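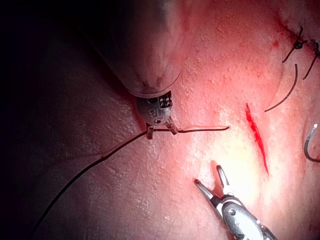
Ernico suture practice pad, large size

I bought the Ernico pad in August to replace a Tinlow one that had torn along every cut after two months. I practice most evenings, usually for an hour after dinner, so a pad gets a lot of use here.

The Ernico has three layers and a mesh sheet under the top one. The mesh is what you pay for. On the Tinlow, a stitch pulled a little too tight went straight through the top layer. On this one it holds, and you can see the edges pucker when you overdo the tension, so you learn to back off. The maker says it stands up to 2,000 stitches. I keep a tally on the lid of the box and I'm at 602, with the straight cuts still fine and the two curved ones starting to fray at the ends.
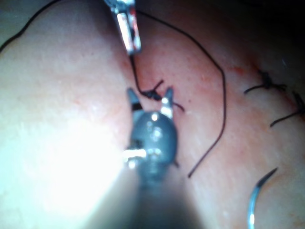

Size is good. The pad sits flat and doesn't slide on a kitchen table, though on glass I put a damp cloth under it. The surface comes slightly oily out of the bag. Wash it with dish soap and dust it with cornstarch, or your gloves will pick up the film.

The tools in the kit are the weak part. The needle holder has a loose hinge and the scissors are dull. I went back to my old Trurkier needle holder after the first evening. The thread is all right for simple knots but kinks when you try anything running.

I paid 80 dollars from Ferreira with the tools. They also sell the pad alone for 70, and that's the one to get if you already own a decent needle holder – the extra ten buys you very little.

Shipping was quick. The case zipper sticks at one corner.

Four stars for the pad, two for the tools.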